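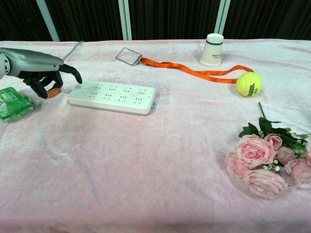 Also gut, ich hatte vierzig Minuten für den Haushaltsplan und einen Rotstift, der schon beim Wort »Greifhand« den Geist aufgab. Emby Veranstaltungstechnik, Filiale Ilville, dritter Stock, ich an dem Schreibtisch mit dem kippelnden Bein. Seit September durfte ich mich »Beschaffung« nennen, vorher hieß das »die, die das Druckerpapier bestellt«.

»Zwei Hände«, sagte Huỳnh am Telefon. »Eine linke und eine rechte. Das ist doch wohl nicht zu viel verlangt!«

»Im Antrag steht eine.«

»Im Antrag steht ein Paar. Lies die Fußnote.«

Ich las die Fußnote (Schriftgröße sechs, ich schwöre es) und da stand tatsächlich ein Paar. Dazu 40 Ersatzpolster für die Daumen. Vierzig! Ich habe in meinem ganzen Leben zwei Daumen gebraucht und bin damit ordentlich herumgekommen.

»Die nutzen sich ab«, sagte Huỳnh.

»Woran denn?«

»An Steckern. Komm halt runter und guck es dir an.«

Runter heißt bei uns Keller, und in den Keller gehe ich ungern, das wusste er genau. Aber das Angebot von Veklow galt nur noch bis fünf, die Wartung stand mit 294 im Monat drin, und oben in der Chefetage wollte jemand von mir wissen, ob man so eine Maschine nicht auch mieten könne. Konnte man. Für 400 im Monat, Wartung inklusive, Anfahrt extra. Ich hatte mir beides auf einen Kassenzettel geschrieben und ihn dann mit dem Brötchen in dieselbe Tüte gesteckt. 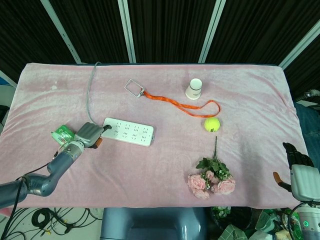 Lụa Nông

Im Keller sagte erst mal keiner was. Huỳnh hielt den Finger vor den Mund, als würde gleich ein Baby einschlafen, und ich stand da mit meiner Mappe und dachte an rosa Plüsch. Wer hatte den eigentlich bezahlt? Auf welche Kostenstelle bucht man künstliche Rosen? Ich blätterte. Posten elf, »Requisiten, weich«. Na bitte.

»Und?«, flüsterte ich.

»Pscht.«

»Huỳnh, ich muss um fünf unterschreiben.«

»Dann unterschreib.«

»Kauf oder Miete?«

Er sah mich an wie meine Oma, als ich sie mal gefragt habe, ob sie den Hund wieder abgeben will. Damit war das mit der Miete wohl vom Tisch. Ich setzte mich auf die Kellertreppe, rechnete auf dem Knie und kam auf 2,774 zu viel, und dann merkte ich, dass das Komma aus dem englischen Angebot stammte und ich es für unser Komma gehalten hatte. Keine zwei Euro und ein paar Zerquetschte also, sondern richtiges Geld! Mir wurde ganz anders.

»Was fliegt raus?«, fragte ich.

»Die Schulung«, sagte Huỳnh sofort.

»Du brauchst die Schulung am allermeisten.«

»Dann die Polster. Zwanzig reichen.«

Ich strich die Hälfte der Daumen durch, mit Kugelschreiber, und schrieb meine Initialen daneben. Es fehlte immer noch eine Menge. Wir schoben den zweiten Rolltisch ins nächste Jahr und den Kaffeeautomaten gleich mit, was Huỳnh mehr wehtat als mir, ich trinke Tee.

Um zehn vor fünf rief Veklow an und fragte, ob wir die Transportkisten auch wollten. Ich hielt die Hand über das Telefon.

»Wollen wir Kisten?«

»Was kosten die?«, fragte Huỳnh.

Zum ersten Mal an diesem Nachmittag hatte er nach einem Preis gefragt, und ich war so gerührt, dass ich Ja sagte.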